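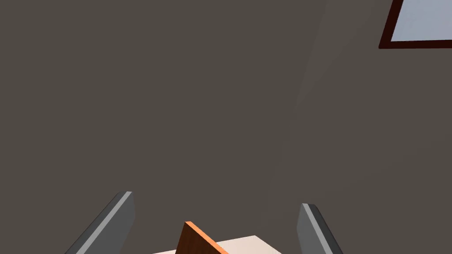 Two arms went live on the put-away bench at Sturwood in May, and I have been asked enough times what my job is now that I am writing it down once.

Background for anyone outside the building. Sturwood is a production kitchen in Balatness. We send out 3000 meals on a full day, mostly to aged care and two hospitals. The cooking is done by people and will be for as long as I can see. What has changed is the end of the wash line, where clean containers, jugs and utensils come off the belt and go back into cabinets. It used to take two people per shift. It now takes the arms and one person, and for most of this year that person has been me, in between working on the software.

The control side comes from Thorlacius. Motions are worked out in a simulator called Didari before they reach the floor. You build the bench, the cabinets and the objects as models, run the task, look at what the wrist camera would see, and fix what goes wrong. I did dish room work for six years before I touched any of this. Åsmund Hägglund at Thorlacius taught me the simulator over a fortnight, and I still keep his notes open on the second screen.

The cabinets took most of the time. An object on a flat surface is a solved problem if the object is rigid and you know its size. A hinged door moves on an arc, and the gripper has to follow that arc without loading the hinge or losing the edge. If the hinge axis in the model is a few millimetres off the real one, the arm pulls slightly against the door all the way round. In simulation this shows up as a force reading you can ignore if you are in a hurry. On the floor it shows up as a loose hinge a month later.

Second problem: where the fingers are allowed to be once the door is open. The planner likes the shortest path back to the bench, and the shortest path often goes past the corner of the door. Our first setting for clearance was too small. We raised it, and then the planner refused positions that any person would consider roomy. The final value is a compromise per cabinet, kept in a table that I maintain by hand.
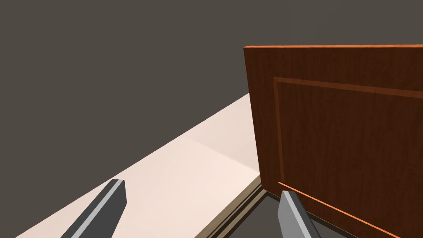
I ran 133 variations of the door task before we signed it off, changing the opening angle, the starting position of the wrist and the light. Light matters more than I expected. The camera view from the wrist is very low to the counter and often contains one door edge, some bench and a lot of plain wall. When the wall and the cabinet interior are the same dark tone, the edge of the door carries nearly all the useful information. We asked for a lighter interior on two of the real cabinets for this reason. Maintenance painted them. The people who reach into those cabinets by hand prefer them as well.

Now the job itself, which is what people ask about.

Before: stand at the end of the line, pick up, turn, open, place, close, turn back. The load is light and the turning is what hurts you. Mohammed-Awal Nartey worked that bench longer than anyone and has the shoulder to show for it. He moved to dispatch in May at his own request, on the same pay grade. Ea Arnardóttir took the other open position, on the allergen line, which needed a short course. Nobody on the permanent roster was let go. The casual hours are another matter. Shifts that would have gone to casuals over the winter were not offered, and I don't think the staff bulletin should have left that out.

After: one person watches the bench, clears what the arms can't place, and logs the reason. There is a stop button on each end post. The arms run at reduced speed whenever the gate is open. In September we logged 689 items set aside for a person to deal with. The biggest group was nested containers stuck together with steam, followed by anything clear, followed by lids that had landed upside down.

The logging is the part I would design differently. The screen offers a fixed list of reasons, written before anyone had used the system. "Other" is the second most common entry. When a person picks "other" we learn nothing, and when they type a note it goes into a field that the weekly report does not read. Ásdís Dalsgaard on evenings started keeping a paper sheet with her own categories, and hers are better. "Stuck pair" and "wrong way up" are both hers. They go into the next release, and I have asked that her name go into the change notes.

There is also the question of attention. Doing the job by hand keeps you busy the whole time. Watching it be done leaves long flat stretches with short interruptions, and after an hour of that you are slower to notice a problem than you would be if you were lifting jugs. We rotate every 20 minutes on paper. In practice the rotation slips when the line is short a person. I raised this with Mogens Toft, who runs the shift roster, and he has blocked out the rotation so it can't be used as cover for breaks elsewhere. It has held for three weeks.

The skills that count have shifted too. Knowing which container warps and which lid pops off after the hot rinse is still useful, but it is now useful at a desk, when somebody is deciding what the model of that container should look like. Two of our best people at this have no interest in a desk. I go and ask them. They get paid their normal rate for the time, which took some arguing, and a session with either one saves me days of running the wrong case.

Work at the moment is on tall objects that are narrow at the base. They are awkward for a two-finger gripper. Grip low and the weight sits above the fingers, so a quick wrist rotation can tip the thing. Grip high and the fingers may not open wide enough, and you can't set it down beside a shelf edge. We are testing low grips with slower rotation, and the cost in cycle time is acceptable so far.

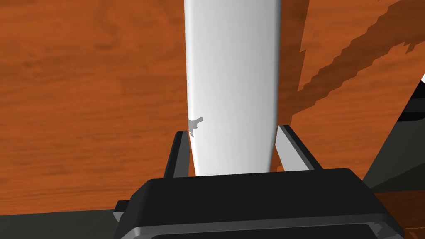 Low grip on a tall white object in simulation, fingers at the narrow end.

The rendering is basic and the shadows come out in steps. Åsmund's view is that this does no harm as long as the lighting is varied between runs, and our results agree with him for opaque objects. For clear ones I have no simulated result I would trust. Those still go to a person and I expect they will until next winter at least.

A few things for anyone about to go through the same change at their own site:

Get the hinge positions measured by somebody with a tape and a level. Drawings of fitted cabinets are wrong.

Put a person from the bench in the room when the reason codes are written.

Write down what happens to casual hours before the equipment arrives, and show it to the casuals.

Keep the hand process documented. We lost power to the cell in August and two of the newer staff had never been shown the cabinet layout.

I'll post the clearance table format once I have tidied the column names. The container models belong to Thorlacius so I can't share those.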